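シミュレーションで育てる組立作業の「手」
ブランブリッジ研究所とレルセル社の共同研究から

製造現場における組立工程の自動化は、長らく専用機と治具の設計に支えられてきた。品種の切り替えが増えるにつれ、治具を作り直す費用と時間が負担となり、汎用のロボットアームに作業を学習させる手法への期待が高まっている。ブランブリッジ研究所が部品メーカーのレルセル社と共同で進める「リアサイド計画」も、その流れに位置づけられる。

同計画が対象とするのは、部品をつかみ、所定の位置に合わせ、固定するまでの一連の接触作業である。接触を伴う作業では、わずかな位置のずれが過大な力となって部品や把持部に跳ね返る。実機のみで試行を重ねれば、装置の損耗は避けられない。研究チームは学習の大部分を計算機上の仮想環境で行い、得られた制御方策を実機に移す方法を採用した。

研究を統括するウムト・カフラマン主任研究員は、仮想環境の役割を次のように説明する。「見た目の忠実さよりも、接触の瞬間に生じる力の再現を優先しました。摩擦係数や関節の遅れは正確には測れません。そこで一つの値に定めず、試行ごとに幅をもたせて変化させています」

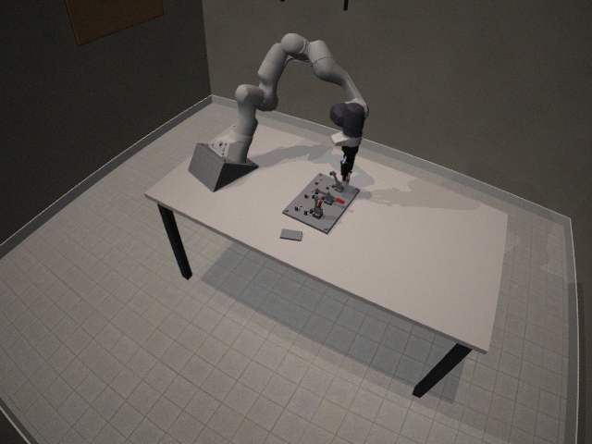 この手法は領域ランダム化と呼ばれ、分野ではすでに広く用いられている。リアサイド計画の特色は、変化させる幅を学習の進み具合に応じて調整する点にある。初期には幅を狭く取り、基本動作が安定した段階で徐々に広げる。幅の更新は4段階に分けられ、各段階の移行条件には成功率に加えて、把持部にかかる力の最大値が用いられる。成功していても力が大きすぎる動作は、次の段階に進めない仕組みである。

学習済みの方策は、3月に実施した評価試験で実機に移された。試験では6種類の作業を取り上げ、うち2種類は学習時に与えていない部品配置とした。幅を固定した従来の設定と比較したところ、挿入時の最大力は平均で56パーセント低下した。一方、未学習の配置では位置合わせに時間を要する例が多く、途中で動作が停止する場合も確認されている。

評価を担当したシナン・バシャラン研究員は、停止の主な要因を視覚情報の扱いにあるとみる。仮想環境の照明は均一に近く、現場で生じる反射や影の変化を十分に含んでいなかった。現在は光源の位置と強さも変化の対象に加え、再学習を進めている。「力の再現に注力した分、視覚の側に課題が残りました。両者をどの順序で広げるべきかは、まだ検討の途上です」と同研究員は語る。

レルセル社は、タシュデミル工場の小ロット製造ラインを次の検証の場とする方針である。当面は作業員が部品を供給し、ロボットが位置合わせと固定を受け持つ分担を想定する。工場側では力覚センサーの校正手順を整備しており、仮想環境で用いた値との照合が導入前の作業の中心となる。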